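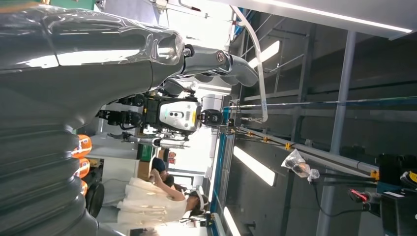

Hi all,

Answering the question from earlier, for the list so the new members see it too.

> From: Elżbieta Piątek
> Are we still doing bottles for the Besine round, or did we switch
> to boxes? The task sheet I have says "assorted containers" and my
> group has only practiced with the orange ones. Also, who has the
> latest grip settings?

We're still on bottles. The Besine rules let each team pick one kind of container for the two-handed task and stay with it for the whole round. We put down bottles on the entry form in March and I don't plan to change it.

The task itself: pick up a bottle with both hands, turn it, and set it in the row with the others. You get 2 minutes per bottle. A dropped bottle can be put back on the table once, and after that the run is over.

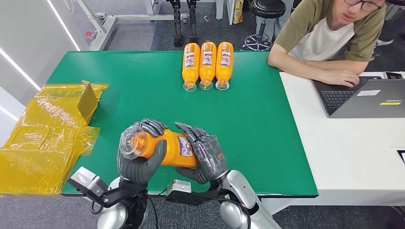 Two-handed hold, one hand at the cap end and one at the base

Grip settings are in the Fung folder on the club drive. Use the file ending in 17. The older one closes the right hand too early, and the bottle rolls before the left hand has it. If you change anything, save it under a new number and write a line in the notes — please don't overwrite.

We have logged more than 30 practice runs so far, and I'd like to have 50 before we send the Latell form in. Elżbieta, could your group take the next block of runs with the bottles lying down? The standing start is in decent shape and the lying one isn't. My group will work on placing.

One request for everybody: when you stop for the evening, put down the run number and your initials in the log, even if the run failed. Last week's notes had several runs I couldn't match to anyone.

The practice room is open to us until 9 pm. Bring your own laptop if you want to go through the logs there.

Fonance team list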